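Home | Advice | Storage | Floors | Contact

Clearing a corner: your questions
Reading time: 4 minutes

We get a lot of letters at Colska about corners that have silted up with boxes, flex and things with nowhere else to live. Most storage advice ends with you buying more storage. We have our doubts.

Do I need a special cabinet for a small corner?
Probably not. The Jendier range is sold as a "corner solution" and costs 894 in the Meltdale shop. As far as we can tell it's a box with a door. A plain square cabinet pushed up to the wall does the same job, and the top will take a lamp or a printer.

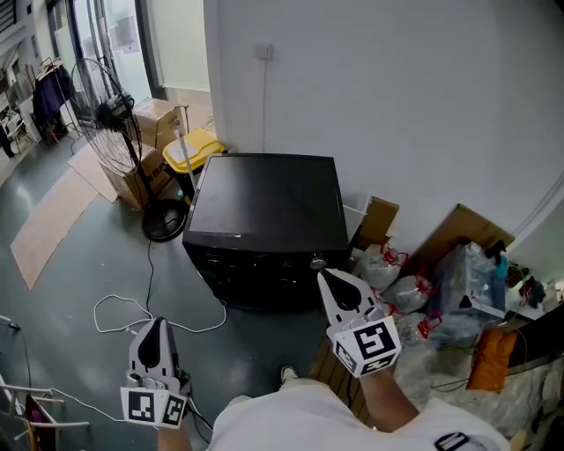 Black cabinet, pedestal fan and cardboard against a white wall.

Should I keep flattened cardboard?
People swear they'll use it. Ask yourself when you last did. Keep 2 good sheets if you're moving soon and recycle the rest.

What about cable tidies?
We tried the Bartoš clips for almost 22 days and weren't won over. They held thin flex well enough and let go of anything thicker. Unplug what you don't use, coil it and put it away. Leads that have to stay out should run along the wall, clear of where you walk.

Can the fan live there all year?
It can, if you don't mind dusting the guard. A bag over the top helps a bit. We wouldn't pay for a fitted cover. 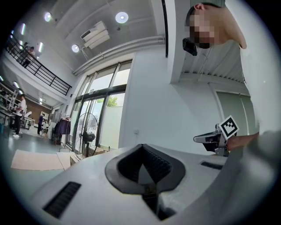
Is it worth painting the ceiling while the corner is empty?
Only if the rest of the ceiling needs it. A fresh patch over one corner tends to show, whatever the tin says about blending in, and you'll end up doing the whole room.

Do lidded bins keep dust out?
Most of it, when the lid is shut. Once something tall is poking out of the top you've got an open bin.

Contact Colska | © Colska | Back to top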